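3.2 Demonstration collection

All demonstrations were collected by remote control on the Parri arm with the multi-finger hand. Two modes. In the first the operator wears a tracked glove and the hand copies finger pose directly, with wrist motion from a handheld tracker. In the second (hand guiding) a person takes hold of the forearm and moves it through the task while the fingers run on a small foot pedal, open or close, no in-between. Most of the data is from the first mode. Hand guiding was kept for tasks where the glove mapping gave bad thumb contact, mainly the cloth tasks and the two-sided box lift.

Site was the ground floor hall at Oltorside. We recorded 2,440 demonstrations over 174 sessions. A session is one operator, one task family, one calibration. If the glove was taken off and put back on we started a new session, even when nothing else changed. Operators took a break after every 20 demonstrations, this was a fixed rule and the logs stop themselves at that point.

Before each session: glove zero pose, then a pinch with each finger against the thumb, then a full fist. The fist is what sets the upper end of the finger range. Early on we skipped the fist and used a stored value per operator — a mistake, the stored values drifted and the hand would stop short of closing on thin objects. Those sessions are marked in the release and were not used for training.

Camera views. One fixed overhead, one fixed side, one small camera at the wrist. The wrist view is the only one which follows the fingers through the whole motion, and it is also the messiest of the three. Focus is set for objects near the palm so things very close to the lens go soft, and exposure swings when the arm rotates toward bright surfaces. We did not correct for either. The policy sees the same stream at test time, so cleaning it up offline would only widen the gap.
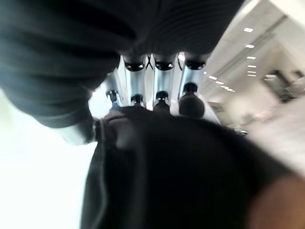
Figure 3. Wrist-camera view of the hand from below, with sleeve and black fingertips. Dark object in the foreground is out of focus.

Blocked views turned out to matter more than exposure. In views like Figure 3 a large near object covers the lower part of the image and overlaps the fingertips. The operator doesn't work from this view, they look at the workspace directly, so nothing pushes them to keep it clear. For the policy it is a real problem: finger pose has to come from joint readings for those steps. We therefore feed joint angles at every step and drop the wrist image at random during training (section 4.1). Dropping whole images worked better than masking patches, we have no good account of why.

Background is a second issue. With the wrist tilted up the camera sees ceiling and lights and very little else, and those pixels say nothing about the task but they do say a lot about wrist angle. An early version of the policy seemed to be using them as a cheap orientation cue. It did fine in the hall and badly once we moved the base to another spot. Random crops helped some. Adding the wrist angle as an explicit input helped more.

Labeling. Each demonstration was marked by the operator right after it finished: keep, discard, or unsure. The unsure ones went to a second person. Final calls on disagreements were made by Wyn Gough, who also wrote the marking guide (Appendix B). Discarded demonstrations stay in the release with their label. We found some use for them — the success classifier in section 5 is trained on both kinds.

Timing. Glove, arm and camera streams run on separate clocks and were aligned in the Hododer logging tool using a sync tap at the start, where the operator taps the index finger on the table twice. Alignment by tap is crude. Sessions where the tap was missed were aligned by hand, wich was slow, and we would use a hardware trigger if doing it again. Remaining offset between streams was checked on 100 demonstrations picked at random and no session was removed on that basis.

What the protocol does not cover: force. Neither mode gives the operator any feel for contact, and the hand guiding mode hides grip force completely behind the pedal. Operators learned to watch the object for signs of squeezing and back off. This shows in the data as a small open-and-reclose motion late in the grasp, and the trained policy copies it, including on rigid objects where its not needed. We left it in. The comparison with the Lesto baseline in section 5 uses the same demonstrations with no filtering of this motion.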